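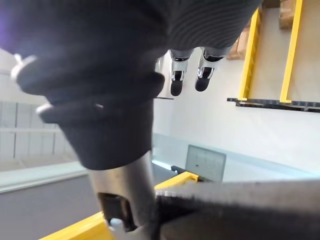
Dark grey knit, ribbed, with plenty of folds.

28 January 2018

I have been trying to finish the same jumper since November. It was meant to be a cardigan, but I lost the argument with the button band and sewed the front shut — a decision I stand by, mostly because I can't unpick it.

The wool is Flavholm eight-ply in a colour the label calls Harbour, a generous word for grey. I bought 17 balls at the Drurkville market because Lindiwe Ntuli told me I'd need 12 and I have met myself. The pattern is a hand-me-down from my aunt, who crossed out every measurement and wrote in her own. She was 30 centimetres shorter than me. I found this out at the sleeves.

Knitting wool in an Australian January is its own kind of stupidity. You sit under the ceiling fan with a hot sheep in your lap and tell visitors it's relaxing. My mother rang from Uvville to ask whether I'd considered cotton. I had considered it. Cotton has no give, and by the second sleeve neither did I.
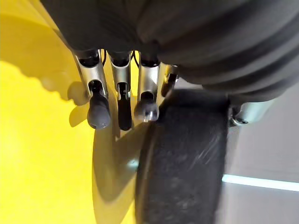 How do you stop ribbed cuffs going baggy?
Go down two needle sizes for the rib, and cast off a bit tighter than feels polite.

The left cuff got that treatment. The right one was done in front of the cricket and could fit over a teapot. I've pulled it back five times now and I'm leaving it.

Next is the neckline, around 53 stitches to pick up in grey wool by lamplight. I'll start on Tuesday, once I've found the other needle. It was on the couch.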